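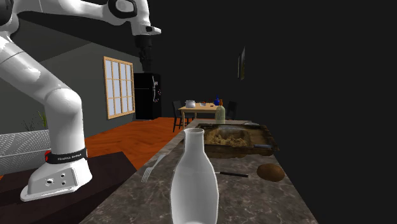
Does the project still need to buy a second arm this year? The purchase can wait until the new financial year, provided the workstation upgrade goes ahead this summer.

Progress report to the Zurnent fund, second period
Project: Gitotness, kitchen tasks for a single arm
Prepared by Dariusz Gajewski
Tuesday, June 24, 2025

Where we are

The plan agreed in January had three stages: build the kitchen in simulation, run the clearing and sorting tasks in it, and then spend the hardware money on what the simulated runs told us we needed. The first stage is finished. The second is under way and is behind by a few weeks, mostly through queues on the shared computer. No hardware has been ordered.

The simulated kitchen uses a Franka Emika arm on a fixed pedestal next to a marble counter. We chose that arm for the model as it is the one we hope to share with the Piltitz workshop, and the workshop's mounting table is close enough in height for our purposes. Cutlery, bottles and a tray of crumbly food are among the things on the counter. The object list has been changed twice in this period and I would like to fix it now, so that later runs can be compared.

We have logged 1240 runs so far against a target of 3000 for the year. Runs that stopped because of a software fault have been left in the total and marked as such. There were 157 of these, nearly all from before the April update.

What it means for the equipment budget

Gripper. The original bid had one standard gripper with two fingers. Thin items lying flat on a hard counter are our main difficulty, and longer fingertips look like the cheapest thing to try. Jang has quoted some 800 pounds for a set made to our drawing, with delivery in five weeks. I propose to take this from the consumables line, which is underspent.

Mounting. We budgeted for a wheeled base. The fixed pedestal can cover the tasks in the present plan if the objects are kept to the near half of the counter. I suggest we drop the wheeled base and hold the money until the reach study is complete.

Cameras. Two are still needed, one fixed above the counter and one to the side. Prices have not moved much. I would order both together to get a single calibration visit.

Workstation. This is the urgent item. Our share of the Piltitz machine is two nights a week, and a failed job can cost us a full week. A workstation of our own was listed for year two. We ask for permission to bring it forward.

Second arm. See the answer at the top. The case for it rests on handing items over between two arms, and we have not begun that work. 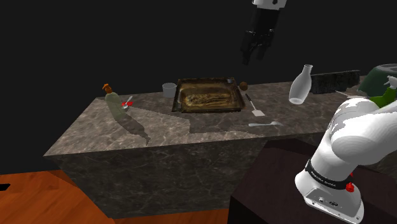 Piltitz wrote back on the draft that they would sooner see the workstation bought before the cameras, and asked whether the service contract for the arm had been priced for one year or for three. It had been priced for one. I have now asked for the three-year figure and will send it on when it arrives. They also wanted to know who pays if the arm is damaged during a shared week. The draft agreement leaves that open, and it needs settling before anything is signed.

Room and safety costs

The room survey was done in May. Power is adequate. The floor will take the pedestal without extra work, but the door needs a lock and we have to put up a low barrier on the side nearest the corridor. Neither was in the bid. The estates office has said it will pay for the lock. The barrier falls to us and I am waiting for a second quotation.

Staffing

Unchanged, apart from one of the two part-time posts, which was empty for most of March. The saving is shown in the attached table and we would like to carry it over.

Decisions requested

1. Move the workstation from year two to the present year.
2. Agree the fingertip order from the consumables line.
3. Hold the money for the wheeled base until the reach study is in.
4. Carry over the unspent salary.

Next period

Runs will continue on the fixed object list. The reach study will start once the first item above has been answered, as it needs more computing time than we have at present. If the fund prefers to keep the workstation in year two, we will cut the study to the near half of the counter and report on that alone.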